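4.2 Collecting the demonstrations

Once the course moved out of simulation in September, each student team in the Clarulach course was asked to teach one household task to the shared arm, and we were delighted (and, we admit, a little worried) when the Szekeres team picked laundry sorting, which had given us a good deal of trouble in our own pilot. Students recorded their demonstrations with a hand-held gripper, taking turns at the table so that everyone in the group had a chance to be the teacher. By the end of the term the team had 286 usable demonstrations, out of a course total of 2,000. 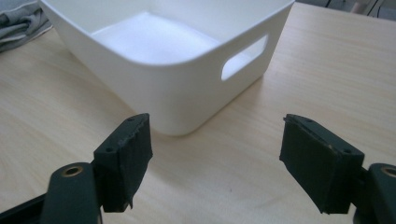 Figure 2. Hand-held gripper open in front of the storage bin, laundry sorting task.

Grip wear was the subject our students talked about more than any other, and we have come to think it deserves a proper place in a paper like this one. We had planned our sessions around batteries and disk space, and gave very little thought to the pads. The covering on both fingers in Figure 2 has frayed along the edges, with small ragged flaps lifting from the left pad, and a flap like that can catch on cloth just as the student is trying to let go of it. The Szekeres team began writing down the state of the pads at the start of every session, a habit we liked so much that we passed it along to the other groups, and we now ask for a fresh covering after every 30 demonstrations.

The bin brought up a different kind of question. Some students wanted to lift it by the handle slot in its side, while others were happy to leave it where it stood and only drop cloth over the rim, and the discussion ran through the better part of 2 class meetings. In the end we let each student choose and recorded the choice in Plutar, our labeling tool, so that the two styles could be trained separately. We return to the comparison in Section 5, together with the results from the Priltadlow team, who used the same bin for their own task.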